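Drunora Bench Service: Advice for Workshops and Teaching Rooms
Revised 2020-03-01

These notes are issued to customers who hire the two-armed bench robot from Drunora for work with glassware. They set out how the bench should be prepared, what the hire covers and which tasks the service is suited to. Customers are asked to read them before the equipment is delivered.

Glassware on a papered bench, with both arms in place
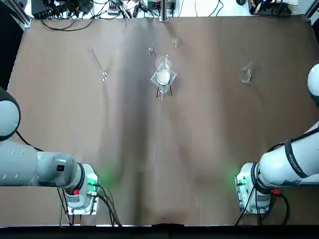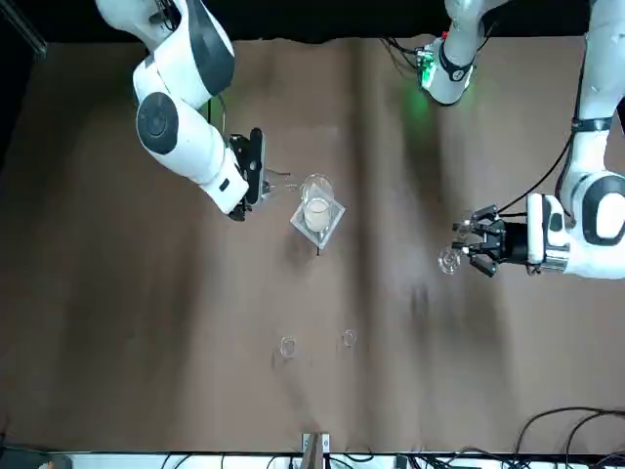

Preparing the bench

Cover the whole working area with plain brown paper. White or patterned paper should be avoided, as clear glass is hard enough for the cameras to pick out. Smooth the sheet from the middle outwards and tape it along the far edge only. Small creases may be left. A fold that lifts the base of a beaker must be flattened before work starts.

Vessels may be placed upright or laid on their sides, but the starting position should be the same each time a task is repeated. Mark it lightly in pencil. Tall cylinders are best laid down until they are needed, and conical flasks should not be stored near the edge.

Cables should be kept to the back and front of the bench and off the paper where possible. Check before each session that there is enough slack for the arms to turn fully.

Choosing vessels

Small cups and low beakers give the most dependable results. Thin-walled glass may be used, provided that the grip setting has been lowered and tried on an empty vessel first. Chipped pieces are to be thrown away. Customers who wish to practise with liquids should begin with water, and should fill no vessel beyond half.

Labels should be removed and the glass wiped with a lint-free cloth. Finger marks cause faults in detection that are often blamed on the lighting. The Baswood cloths supplied with the kit can be washed at a low temperature without fabric softener.

What the hire includes

The standard hire is charged at £1,900 and includes delivery, setting up, a half-day of instruction and collection. A further 900 is payable where the customer requires a second gripper set. The purchase price of the complete kit is available on request from the Hegarty office. Paper, glassware and cleaning materials are not included, apart from the first pack of cloths.

Customers may choose between the parallel gripper and the multi-fingered gripper for either arm. The former is advised for rods and other slender items, and the latter for cups. Changing a gripper must be carried out with the power off, and the arm must be taught its new reach before it is used again.

Care between sessions

Wipe the gripper surfaces with a damp cloth and allow them to dry fully. Do not use spirit-based cleaners on the pads. Replace the paper whenever it has been wetted, even if it appears sound.

Worn pads should be returned in the Kandedard envelope provided. Orders for replacements placed in August may take longer, as the service desk keeps shorter hours in that month.

Limits of the service

The service is not approved for heated vessels, corrosive liquids or food preparation. One trained person must remain beside the bench whenever the arms are powered. Breakages of the customer's own glass are not covered.

Questions on these notes should be addressed to Agata Morelli, Customer Instruction, at the Hegarty office. Please quote the hire number shown on the delivery sheet.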